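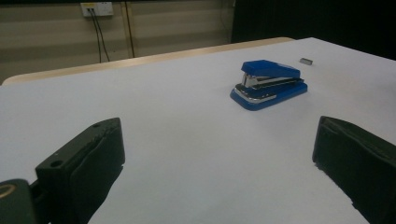 You can't bind a whole town with one stapler, my aunt said, and she said it with her coat still on, which meant she had come to watch me fail and planned on leaving early.

I told her I could! I had 60 copies to get through before the shop opened, and every copy was thin, and the stapler was blue and in a very good mood. (I was twenty-six. I believed office supplies had moods. I still do, a little.)

The newsletter was called the Dristness Lamp, after the town, and it had been dead for years when I decided to bring it back. The old one used to come out every February, when the ferry stopped and people got so tired of their own kitchens that they would read anything at all. My mother had a stack of them under the stairs. There were recipes with the quantities missing, and a serial about a lighthouse that never got its ending, and a whole page of weather that had already happened. I loved them more than any real book in the house.

So I wrote to everyone. I put a card up in the Makowska bakery and another on the ferry, and for two weeks there was nothing, and then it all came in at once. Somebody sent a map of every well on Cledo Hill. Somebody sent a poem about a goat, and then a second envelope with a correction to the poem about the goat. There was a long, furious, wonderful letter on how to stack firewood, written on both sides of five sheets, and I printed every word of it.

"Two in the fold," said my aunt. "Not one. One and it spins."

"I know about the fold."

"You know about it now."

She took her coat off after that. I noticed and kept my mouth shut.

I had wanted a table to work on all my life, a proper big white one with nothing on it but the job, and the room over the bakery had one. I loved the way the stapler looked on it, blue as a rowboat. I loved the sound, too – that crunch and the small click after it. You line up the pages, you tap them on the long edge, you tap them on the short edge, you fold, you open, you lean. Crunch, click. A thing that was a pile of paper is now a thing you can hand to a person!

My aunt tapped and folded, and I leaned. The bread smell came up through the floor. She read as she went, of course, which slowed us down terribly, and every few minutes she had an opinion.

"This well isn't there. They filled it in."

"Write and tell me. I'll put it in the next one."

"There's going to be a next one?"

"There's going to be a next one with your well in it."

She snorted and tapped the pages on the long edge. Then, a while later, without looking up, she asked how many words a person was allowed.

We ran out of staples well before the end. I squeezed and got the click without the crunch, and the pages slid apart in my hand like they'd never met. I turned out both my pockets. My aunt went down to ask at the bakery, and I could hear her through the boards explaining the entire project, the ferry, the goat, the firewood, in a voice I had never heard her use about anything of mine. She sounded like she was selling tickets to it. She came back up with a box from the drawer under the till, a dusty little box that said 238 on the lid in pencil, and we never did find out what that meant.

"Irnenance," she said, when I had the stapler loaded again.

"What?"

"The lighthouse story. In the old ones. The lighthouse was called Irnenance, and the keeper's daughter had gone out along the rocks to look for the dog, and that was the last part they printed."

"I know! I must have read it a hundred times. I used to lie in bed and make up what came next."

"So did I," said my aunt. She squared up a copy, short edge, long edge, and opened it at the fold for me. "I wrote the first ones, so I thought I'd better."

I stood there with my hand on the stapler. Downstairs somebody turned the sign around and the bell on the door went, and there were boots, and a man's voice asking if the paper was out yet.

"Well, lean on it," she said. "And leave me four pages in the next one. She finds the dog."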